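About Inenent

Household robotics testing since June
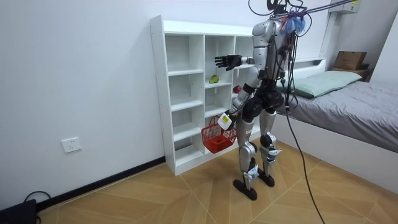
Photo: Lefteris Raptis / Inenent

Inenent tests whether humanoid robots can do household chores. Each trial uses ordinary furniture and one task, such as moving fruit between a shelf and a basket. Robots work on a support tether.

We have logged 2000 trials on the Jostero protocol. Of these, 481 were completed with no operator input. Shelf work is close to usable. Bed making is not.

Results go to manufacturers and care providers as pass rates and cycle times. We do not build or sell robots.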